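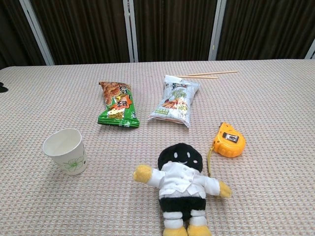
Table 1, the mixed set: two snack bags, chopsticks, paper cup, tape measure, plush chef.

Session 4 notes: picking things up with the home-built arm

OK, so by now you should have all six servos answering and the Tomoana board flashed. If not, see Akosua before you start, she has the spare cables and a lot more patience than I do!

Today is about choosing grips. I like a mixed set because each thing wants something different from the fingers, and you find out fast where your settings are lazy. Work through these in any order you like, but leave the chopsticks for last (trust me on this one).

Snack bags. Come in from above and pinch the crumpled end or a sealed edge if you can reach one. The fat middle of a puffy bag pushes back and then slides off, and a shiny wrapper makes that worse. Start with the grip limit at 300 and creep up.

Paper cup. Standing up, open end on top. You can go around the outside or put one finger in over the rim. I prefer the rim — less squashing. Stay at 300 here, please. At 600 you will have a flat cup.

Tape measure. Heavy for its size, so 600 is fine. Rubbery sides are lovely to hold, the metal clip is not, so grab it by the casing and keep clear of the cord.

Plush chef. Go for the body, through the jacket. An arm works too but then he swings, and your place position will be off by however much he swings. Soft things also hide a bad calibration, so don't celebrate too early.

Chopsticks. Thin, light and nearly flat to the cloth. Lower the wrist in tiny steps, 30 counts at a time, and stop the moment the fingertips brush the fabric. The waffle cloth helps a little here, it gives way where a bare bench wouldn't. One stick per pick!

Things I want in your log: the grip limit you ended on, the wrist height, and what went wrong on the first try. Adom's group wrote "slipped" eleven times last session and I couldn't do anything with that. Slipped which way? Which finger?

Shoulder travel is capped at 2250 in the shared config. Don't raise it. Yaa is still printing the new bracket, and until it's on, anything past that grinds.

Next session: two arms, one table. Bring your logs and a Phillips screwdriver.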